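The Long Life of the Kitchen Table

By Roxana Yupanqui
July 4, 2026
5 min read

My grandmother did her taxes, plucked her chickens and wrote every one of her letters at the same table, and when she moved to a smaller place she gave up the bed frame before she gave up that table. I thought of her often while I was working on this piece, which began as a few notes on furniture and wandered, as these things do, into a story about how we live at home.
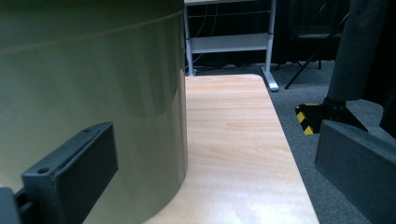
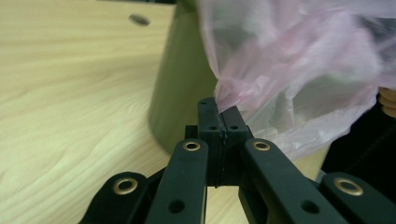
A green cylinder in both pictures; in the second, a pale-wood table and a pink bag.

Ask people where they spend their waking hours indoors and they will tell you the living room, and then they will describe, in loving detail, an evening spent entirely at the kitchen table. Homework is there, and so is the mail, and the jigsaw that has been half finished since September. We buy sofas with great care and sit down at the table to talk about them.

Nadiia Zakharchenko has been repairing tables for most of her adult life. Her workshop, Tkachuk, is named for the uncle who taught her the trade, and it sits at the end of a lane in Vollari, a town small enough that the bakery takes messages for her. When I visited she had three tables waiting on their sides and a fourth on the bench with its top off, and she let me run my hand along the underside, where somebody had penciled the heights of several children, lying down, in order of age. I have no idea why it was done that way, and neither did she, but she was being very careful with the sandpaper.

"People apologize when they bring one in," she told me. "They say, I'm sorry about the rings, I'm sorry about the burn. And then I ask if they want the burn taken out, and they go quiet, and half the time the answer is no."

She keeps a ledger, a fat one with a cloth spine, and the latest job in it was number 1307. Most entries are short. Loose leg, reglued. Split along the grain, clamped and filled. One, from her second year, says only "dog," and she laughed so hard when I found it that she had to put down her tea.

Her advice for those of us who will never own a clamp is pleasantly modest. Wipe up water soon, and put something under the hot pan. Rub in a little oil when the wood starts to look thirsty, let it sit overnight, and wipe off whatever is left in the morning. If a leg wobbles, look at the bolt before you reach for the folded cardboard (I have been a folded cardboard person for 12 years, and I did not mention it). She is fond of an oil from a small maker called Fernamix, mainly for the smell, but she says the plain kind from the hardware store will do just as well.

Choosing a table in the first place is harder, and I put off asking about it until we had moved on to the second pot. Zakharchenko's view is that most families buy too large. They picture the holiday dinner, with up to 200 dishes crowding the cloth as it seems in memory, and forget the ordinary evenings when two tired people have to pass the salt across a great plain of wood. Better, she thinks, to have a smaller table with a leaf in the closet, and to let the cousins bump elbows when they come.

She also thinks you ought to sit at it before you pay for it – really sit, with your coat off, for as long as it takes to drink a cup of coffee. The Pavell furniture hall across the river used to let people do this and even supplied the coffee, and she still speaks of its closing as one might speak of a friend who moved away.

On the train home I got to thinking about my grandmother's table, which lives with my brother now. It has a nick on one corner that I put there with a roller skate, and a darker patch near the window end where the sun never quite reached under her fruit bowl. My brother has talked about having it refinished. I called him from the platform and talked him out of it, or at least I talked for a good long while, and he said he had to go because supper was ready and the girls had already set out the plates.

Questions or comments about this story? Write to the features desk. © 2026. All rights reserved. Back to top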